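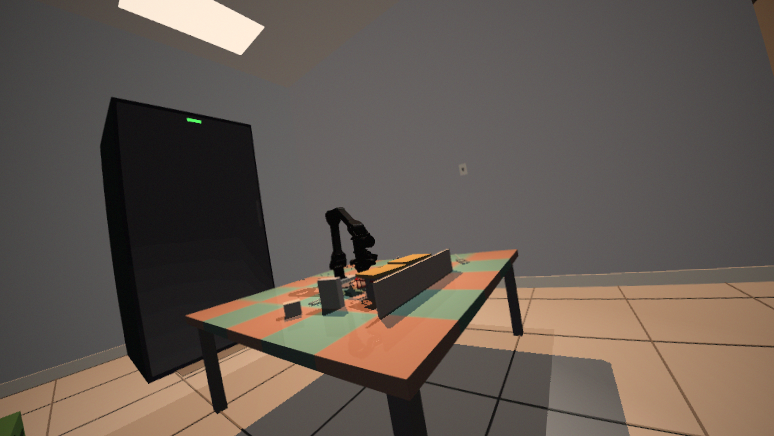 Porkden Sailing Club | Moorings and Dry Storage

Frequently asked questions

How do I get a mooring?
Fill out the request form at the club office or send it by email. New requests open in September for the following season. Members who already have a mooring get first choice of keeping it, and the rest go to the waiting list in the order the forms came in.

What does it cost?
A seasonal mooring is $1165 for boats in the main field. Dry storage on the gravel lot is $700, and your trailer can stay under the boat. Guest moorings are paid by the night at the office.

Is there a size limit?
Boats in the main field can draw up to 5 feet. The inner cove is shallower and we don't assign anything drawing more than 4 feet there. If you aren't sure of your draft, look in the owner's manual before you send the form.

Can I use my own mooring gear?
Yes, but it has to be inspected before the season starts. Chain, shackles and swivel are all checked. Pennants need chafe gear where they pass through the chock. If something fails, you replace it before the boat goes on.

How do I get out to my boat?
The launch runs from 8 a.m. until sunset. Call Ravn on channel 68 and give your boat name and mooring number. After sunset you will need your own dinghy. Dinghies go on the rack by the Eltum Street ramp, upside down, with the club sticker showing on the transom.

Can a friend use my mooring while I'm away?
Only if you tell the office first. We need the boat's name, length and draft, plus a phone number and proof of insurance. You can't rent the mooring out yourself.

What happens if a storm is forecast?
Owners are responsible for their own boats. Take off sails and canvas, double the pennants and remove anything loose from the deck. The launch stops when the dock flag is red.

Where can I pump out?
At the end of the fuel dock. It's free for members. Trilto Marine across the harbor also has a pump if ours is down.

Who do I contact?
Rajkumari Pathak handles mooring assignments and the waiting list. Leave a note at the office or use the moorings email address. Please include your boat name.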